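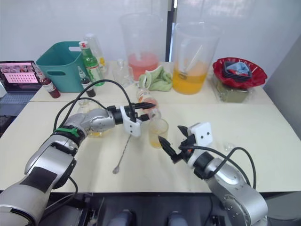
Two-arm pouring cell running Biltico Tesis. The left arm holds a small glass over the cup, the right gripper is open.

Biltico Tesis 4
Task planning and control software for two-arm cells

Tesis is a software package for people who work with two robot arms on one table. It plans the motion of both arms together, follows the objects with the cameras, and lets you correct the task while it is running. We wrote it first for our own laboratory work with liquids and glass, and these are still the jobs where it is most useful.

What the software does

Shared planning. Many users plan one arm, stop it, and then plan the other. Tesis keeps one model of the table for both arms. When the grippers come close to each other over the same cup, the planner knows which one must wait and how far the other can move. You set the minimum distance in the cell file. The default value is 19 mm.

Clear objects. Glass and transparent plastic give bad depth data with most cameras. The perception module of Tesis does not trust depth alone. It compares the color image with a stored outline of the object, and it looks also at the rim and at the liquid line if there is one. A colored drink is easier to find than water. For completely empty glasses we recommend a side light.

Tilt control. For pouring, you give a start angle, an end angle and a speed curve. The gripper keeps the lip of the vessel over the same point while it turns. If you have a scale under the cup, Tesis can read it and stop at the weight you asked for. Without a scale the pour is made by angle and time only, and you must calibrate it for each vessel.

Cable guard. External cables are drawn in the cell model as soft volumes. The planner avoids wrist turns that would pull them tight. This function was requested by Kylie Kerslake at Grostovska, who tested version 3 with us and sent us a long list of comments. Most of them are now in the product.

Step editor. A task is a list of steps, and each step can be opened, changed and played alone. You can go back one step without homing the arms. Every run is saved with the joint data and the camera data on the same clock, so you can see later at what moment a grasp became weak.

Object library

The library contains 452 object outlines: cups, jugs, bottles, spoons, boxes and similar things. New outlines are made with the teaching tool, which needs four views of the object. Towels and other soft things can be marked as obstacles, but Tesis does not plan grasps for them in this version.

Requirements

Two arms with six or seven joints and a position interface
One camera over the table; wrist cameras are optional but recommended
Linux computer with a dedicated graphics card
Wired network between computer and arm controllers
Emergency stop connected in hardware, not through Tesis

Known limits

Foam and crushed ice are not modeled. Strong sunlight on the table makes the rim detection slower. The Baert gripper driver supports position mode only; force mode is planned for the update in March.

License and price

Single cell license, one year of updates included: 1,977 euros
Part number: TES-4-SC
Universities can ask for a teaching license, which has the same functions and covers all cells in one department.

Delivery is by download. The license key is tied to the cell and not to the computer, so you can change the computer without writing to us.

Contact

Sales and quotations: Serpil Çetinkaya
Technical questions and driver requests: Güven Sarıgül
Please include your arm model and the controller version in the first message.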